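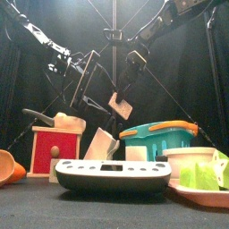 Teal basket, sponge and the little red-front cabinet, small-kitchen table, Hidley

Small Kitchen Clear-Out: Questions We Get a Lot

What is the table for?
Everything you own that lives on a counter goes on it before it goes anywhere else. You look at it, you sigh, you decide. Most people start with the big appliance they were given in January and have been walking around ever since.

Do I have to bring my own basket?
No, but you'll want one. Slotted sides are good, so crumbs leave on their own schedule. A handle across the top means you can carry the thing to the sink in one trip, which sounds minor until you've made nine.

What about sponges?
Bring one you aren't attached to. Irén Kerekes runs the Hidley sessions and has strong views on sponges older than a month. She will share them.

Can a small cabinet really sit on a countertop?
Sure, if it's small enough and you promise to open it. A cabinet with a door is where tea goes to be forgotten. And the top of it is a shelf whether you meant it to be or not, so pick one thing to keep up there before six things pick themselves.

Where do blades go?
Not on top of anything, please. Point down in a block, or in a drawer with a guard on. We do mention this at the start. We also mention it in the middle.

My bowls keep ending up on their sides. Is that a system?
It's a cry for a shelf. Nest them, biggest at the bottom. If one won't nest, it's a fruit bowl now.

How much does a session cost?
$33 for the evening, tea included. The Teltbridge room is the same price and has worse parking.

Do you take the stuff away afterward?
We don't. Alcides Pacheco has a van and a soft heart, and his garage in Sarnus is full, so kindly stop asking him. The thrift store on Wanigasekara Street takes small appliances if the cord is with them. Find the cord first.

Will my kitchen stay tidy?
For a while. We offer a repeat session at half price, and you may read into that whatever you like.

Prices good through July 2018.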